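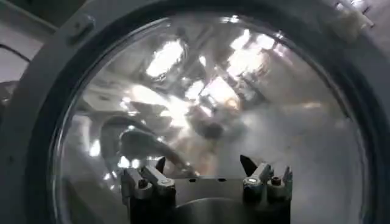 Two fingers at the round glass, with the ceiling lights bouncing right back at the camera.

Tips from the Primville bench: shiny glass and robot grippers

If you're teaching an arm to work near a glass door or porthole, glare is going to be your biggest headache. Petrică Ardeleanu and I spent most of April on this at Drilolport, and I'm so happy with what we got!

Look for the rim first. Our early policy chased the bright patches on the glass, and those slide all over the place when the wrist moves. Once we trained it to find the dark ring instead, it reached the right spot in 77 of 830 more trials than before – same arm, same fingers.

Change the lights between recordings. We used 16 lighting setups (blinds up, blinds down, a desk lamp on the floor, you name it) and the last few helped as much as the first.

Wipe the glass with a dry microfiber cloth, then record a few runs with smudges left on. A policy that has only met clean glass gets lost at the first thumbprint.

Keep both fingertips in the wrist view. They give the model something steady to measure from.

Go slow for the last bit. We cut the speed over the final 15 millimeters and the taps on the glass got much softer.

Check the finger screws before a long session. Ours like to creep out a little.

Next up is Coman's curved lid, which is even shinier – can't wait to try it.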